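Standby loads and the meter, Plarnville units
Forum: Home Energy > Metering and Tariffs
Page 1 of 1

kelpline
Original post, 7:40 am

After a sanity check on a base load figure. Two-bedroom unit, gas hot water, electric oven, single phase. With everyone asleep the in-home display sits at 140 W. The fridge compressor is off when I take the reading. I have logged it on several nights and it doesn't move much.

140 W continuous is 1,226 kWh over a year. At my tariff that is a fair slice of the bill for nothing I can point to. The meter is a Plasura unit the distributor fitted in March. The old spinning disc never gave me a figure this high, though I only ever read it by the quarter.

Is the meter likely to be wrong at low load, or do I have to go looking?

ohm_on_the_range
Reply, 8:15 am

Go looking. Meter error at low current is real but small. If you have 140 W on the display, you have something near 140 W in the unit.

The disc is a different matter. Old induction meters with worn bearings can run slow at light load, so part of your base load may never have been billed. That doesn't make the new one wrong.

Method: turn off every circuit at the board, confirm the display drops to zero, then bring them back one at a time and write down each step. Leave a minute between steps for the display to settle.

kelpline
Reply, 6:20 pm

Done. Results by circuit:

Lights: 0 W
Oven: 3 W
Power 1 (kitchen and laundry): 31 W
Power 2 (lounge and bedrooms): 106 W

So it is nearly all on Power 2. That circuit has the modem, the television, a desktop computer with two monitors, a printer, and a pair of powered speakers.

dultham_dave
Reply, 6:55 pm

Speakers. Older powered speakers with a linear supply and no auto-off can draw 15 W each with no signal. The transformer is always energised and the switch on the front often only mutes the amplifier.

The simple cure is a switched board. Put the computer, monitors, printer and speakers on it and turn the lot off at the wall at night. Leave the modem on its own outlet.

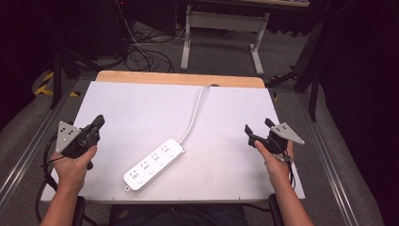

If you want separate figures first, use a plug-in power meter and measure each item for an hour, taking the kWh reading at the end. Spot readings on small switch-mode supplies are poor on the cheaper meters. They tend to show the apparent power, or they round to zero under a couple of watts.

Tipene Pearce
Reply, 7:30 pm

I'd argue with the order here. Buying a switched board before measuring is guesswork. An inkjet printer may run a cleaning cycle every time it gets mains back, and the ink can cost more than the power you save. Leave the printer plugged in until you have a number for it.

Also check whether the desktop is asleep or merely has its screens off. An idle desktop will pull 50 to 70 W by itself. That would account for most of your 106 W without any fault in the speakers.

dultham_dave
Reply, 7:48 pm

Fair point on the printer. I don't agree on measuring everything. A basic board costs little and the desk gear has no reason to be live overnight. The power meter costs more and goes in a drawer afterwards.

ohm_on_the_range
Reply, 8:05 pm

Plenty of public libraries lend them. Try yours before paying for one.

On savings, the rule of thumb is 1 W continuous = 8.76 kWh a year. Multiply by your own rate. Don't count the full saving on something you only switch off overnight.

kelpline
Reply, 9:10 pm

Library has one, picked up tonight before close. First readings:

Desktop, supposedly asleep: 58 W
Speakers, pair: 24 W
Monitors, both on standby: 1 W
Printer: 4 W
Modem: 11 W
Television: 7 W

Total 105 W against 106 W from the board. These are spot readings, so I will repeat the small ones over an hour. The desktop was not sleeping. A backup program was holding it awake.

Tipene Pearce
Reply, 9:26 pm

Good agreement. Fix the backup schedule and you should get back most of the 58 W. Speakers next.

harahap_solar
Reply, 9:41 pm

What is on the kitchen circuit for 31 W with the fridge off? Microwave clock is 2 or 3 W. A fridge with an anti-sweat heater can draw 10 W or more between compressor cycles. I'd put the meter on that one and leave it for 24 hours.

kelpline
Reply, 9:50 pm

Will do. Fridge goes on the meter tonight.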